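Supper club is back in Larnon, and I've already put my name down

Well, this cheered me up no end! The Rinaldi Street supper club is starting again this May after more than a year of nothing, and the first sitting is on Saturday at 7 in the old drill hall.

Concetta Morelli rang me on Monday to tell me (she knew I'd pester her otherwise). There are 91 places, the tables will be spaced out, and you'll sit with the people you booked with. Starter, main and pudding, all cooked in the hall kitchen, and yes, the lemon rice is on the menu. I've been trying to make that at home since last spring and mine comes out like wallpaper paste. 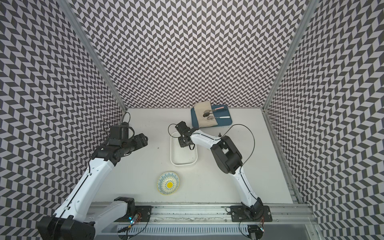 Tickets go on sale at the Dornuveo bakery on Thursday morning. Go early – when I last queued for one of these I was behind half of Jernen Road, and they'd sold out before lunch. You can pay by card this time, which will please my mum, who hasn't carried a purse in months.

Whatever's left over after the shopping is paid for goes towards a new oven. They've got £2,000 in the pot and need another £155, so we're very nearly there. Nazareno Marchetti is doing the main course again and has promised smaller portions, though I'll believe that when I see it (I had to undo a button last time).

If you don't eat meat, say so when you buy your ticket. Doors open half an hour before we eat, and please bring your own drinks.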